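회사 소개

Plelisar는 퇴직을 앞둔 근로자와 그 고용주를 대상으로 은퇴 이행 관련 조사, 설계, 운영 대행을 수행하는 전문 법인입니다. 주요 업무는 정년 전후 인력 구조 진단, 재고용 제도 설계, 퇴직급여 수령 방식에 대한 정보 제공, 중장년 가구의 소득·지출 실태조사입니다. 금융상품의 판매나 중개는 하지 않으며, 특정 금융회사로부터 모집 수수료를 받지 않습니다.

설립 당시의 업무는 중소 제조업체의 퇴직 예정자 명부를 정리하고 연도별 퇴직 규모를 추정하는 일이었습니다. 이후 의뢰 기관이 늘면서 추정 결과를 제도 설계에 반영하는 업무가 추가되었고, 현재는 조사 부문, 설계 부문, 교육 부문의 세 부문 체제로 운영하고 있습니다. 상근 인력은 43명이며, 이 중 절반 이상이 조사 부문에 소속되어 있습니다.

사업 영역

1) 인력 구조 진단

의뢰 기관의 인사 자료를 바탕으로 연령, 직군, 근속, 직무 등급별 인원 분포를 작성하고 향후 퇴직 규모를 연도별로 산출합니다. 산출에는 정년 도달에 의한 퇴직과 정년 이전의 자발적 퇴직을 분리하여 적용합니다. 두 항목을 합산하면 직군 간 차이가 가려지는 경우가 많아 보고서에도 별도의 표로 제시합니다. 표준 진단 기간은 자료 접수일로부터 12주입니다. 자료의 누락률이 높거나 사업장별 직급 체계가 통일되어 있지 않은 경우에는 사전 협의를 거쳐 기간을 조정합니다.

진단 보고서는 현황표, 추정표, 산출 근거, 한계 사항의 순서로 구성됩니다. 한계 사항에는 표본 부족으로 추정하지 않은 직군, 가정에 민감하게 반응하는 항목, 의뢰 기관이 제공하지 않은 자료의 목록을 기재합니다. 요약본만 납품하는 계약은 체결하지 않습니다.

2) 재고용 및 근로시간 단축 제도 설계

정년 이후의 계속고용은 직무 유지형, 직무 전환형, 시간 단축형으로 구분하여 검토합니다. 각 유형에 대해 임금 산정 기준, 계약 단위, 평가 방식, 퇴직급여 정산 시점을 정하고 취업규칙 개정안의 초안을 작성합니다. 법률 검토는 의뢰 기관이 지정한 노무법인 또는 법무법인이 담당하며, Plelisar는 검토에 필요한 계산 자료를 제공합니다.

직무 전환형의 경우 전환 대상 직무의 신체 부담 수준을 함께 확인합니다. 작업 자세, 취급 중량, 반복 횟수, 교대 주기를 현장에서 기록하고, 기존 직무와 비교한 표를 첨부합니다. 기록은 해당 사업장의 안전보건 담당 부서와 공동으로 수행하는 것을 원칙으로 합니다.

3) 퇴직 준비 교육

교육 과정은 재직자 과정과 배우자 동반 과정으로 나뉩니다. 재직자 과정은 공적연금 수급 개시 연령과 퇴직 시점 사이의 소득 공백, 퇴직급여의 일시금·연금 수령 비교, 건강보험 자격 변동, 부양가족 관련 지출의 추정 방법을 다룹니다. 배우자 동반 과정에서는 가구 단위의 현금흐름표를 작성합니다. 부모 부양과 자녀 지원이 동시에 발생하는 가구가 많은 연령대이므로, 현금흐름표에는 두 항목을 각각 독립된 행으로 두고 종료 예상 연도를 기입하도록 하고 있습니다.

교육 한 회의 정원은 30명입니다. 정원을 초과하는 신청은 다음 회차로 배정합니다. 교재에는 금융회사 명칭과 상품명을 싣지 않으며, 수익률 가정은 수강자가 직접 입력합니다.

4) 중장년 가구 패널 조사

Plelisar는 자체 조사 사업으로 Trovum 패널을 운영합니다. Trovum은 50대 초반부터 60대 후반까지의 가구주가 속한 가구를 대상으로 하는 추적 조사이며, 현재 1,000가구 이상이 등록되어 있습니다. 조사 항목은 취업 상태, 근로소득, 이전소득, 주거비, 의료비, 부모 및 자녀에 대한 지원액, 희망 은퇴 연령입니다. 본조사는 매년 8월에 실시하고, 취업 상태에 변동이 있는 가구에 대해서는 전화로 보완 조사를 합니다.
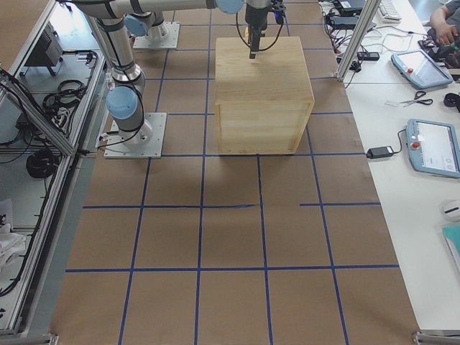

응답 가구가 패널에서 이탈한 경우 동일 지역, 동일 연령 구간의 가구로 대체하되 대체 여부를 나타내는 변수를 자료에 남깁니다. 가중치는 연령, 성별, 거주 지역, 가구원 수를 기준으로 산출합니다. 희망 은퇴 연령은 같은 응답자라도 조사 연도에 따라 변동 폭이 크므로, 단일 연도의 평균값을 인용할 때에는 응답 분포를 함께 표기할 것을 이용자에게 요청하고 있습니다.

조사 자료는 개인과 사업장을 식별할 수 있는 항목을 제거한 뒤 학술 목적에 한하여 제공합니다. 신청 기관은 이용 계획서와 보안 서약서를 제출해야 하며, 제공된 자료를 다른 자료와 결합하려면 별도의 승인을 받아야 합니다.

조직

조사 부문은 표본 설계팀, 면접 관리팀, 자료 처리팀으로 구성됩니다. 면접 관리팀은 지역별 면접원의 교육과 검증을 담당하고, 완료된 면접의 일부를 무작위로 추출하여 재확인 전화를 실시합니다. 자료 처리팀은 논리 점검 규칙을 관리합니다. 점검 규칙의 변경 이력은 조사 연도별로 보존되며 자료 이용자에게 공개됩니다.

설계 부문은 제도 설계팀과 계리팀으로 구성됩니다. 계리팀은 퇴직급여 부채의 추정과 임금 체계 변경에 따른 비용 산출을 수행합니다. 하나의 과제에 대해 산출 담당자와 검산 담당자를 분리하여 배정하고, 검산이 완료되지 않은 수치는 외부로 송부하지 않습니다.

교육 부문은 교재 개발과 강사 운영을 담당합니다. 강사는 내부 인력과 외부 위촉 인력으로 구성되며, 외부 강사는 교육 기간 중 수강자를 상대로 한 영업 행위를 하지 않는다는 확약서를 제출합니다. 확약을 위반한 강사는 재위촉하지 않습니다.

협력 기관

Pralov는 인사 자료의 전산 변환과 보관을 담당하는 협력사입니다. 의뢰 기관으로부터 접수한 원자료는 Pralov의 분리된 저장 구역에 보관되며, Plelisar의 분석 인력은 식별 항목이 제거된 사본에만 접근합니다. 원자료는 계약 종료 후 정해진 보존 기간이 지나면 파기하고 파기 확인서를 발급합니다.

Bahrami 연구실은 패널 조사의 문항 개발과 척도 검토에 참여하고 있습니다. 신규 문항은 Bahrami 연구실의 인지 면접을 거친 뒤 예비조사에 포함되며, 예비조사에서 무응답률이 기준을 넘은 문항은 수정하거나 제외합니다. 가족 간 이전소득 문항은 이 절차를 두 차례 거쳐 현재의 형태로 확정되었습니다. 초기 문항은 정기 지원과 일회성 지원을 구분하지 않아 혼인 비용이나 전세 보증금 지원이 월 지원액으로 환산되는 오류가 있었습니다.

업무 원칙

추정치에는 산출 기준일과 적용 가정을 표기합니다. 기준일이 다른 수치를 하나의 표에 병기할 때에는 각주로 구분합니다.

의뢰 기관의 요청이 있더라도 산출 결과의 일부 항목을 삭제한 보고서는 발행하지 않습니다. 다만 영업상 비밀에 해당하는 항목은 협의를 거쳐 별책으로 분리할 수 있습니다.

동일 업종에서 경쟁 관계에 있는 두 기관의 과제를 같은 기간에 수행하는 경우 담당 인력과 작업 공간을 분리합니다.

보고서 납품 이후 오류가 확인되면 정오표를 작성하여 의뢰 기관에 송부하고, 공개 보고서인 경우 자료실에 함께 게시합니다. 제도 변경으로 인한 수치 차이는 오류로 분류하지 않으며 개정판에 반영합니다.

의뢰 절차

상담 신청서에는 사업장 수, 상시 근로자 수, 정년 규정, 임금 체계의 유형, 희망 납기를 기재합니다. 신청서가 접수되면 설계 부문에서 자료 요청 목록을 송부하고, 자료의 보유 여부를 확인한 뒤 과업 범위와 견적을 제시합니다. 견적 단계에서는 개별 근로자의 인적 사항을 받지 않습니다. 이메일에 인사 명부를 첨부하여 보내신 경우 열람하지 않고 삭제한 후 회신드립니다.

교육 과정의 개인 신청은 받지 않습니다. 소속 기관의 인사 담당 부서를 통해 신청하시기 바랍니다. 패널 참여 가구의 주소 변경, 연락처 변경, 참여 철회는 면접 관리팀에서 접수하며 전화 접수 시간은 오전 9시부터 오후 5시까지입니다.

자료실

진단 보고서 서식
패널 조사 문항지 및 부호집
가중치 산출 안내서
자료 이용 계획서 양식
정오표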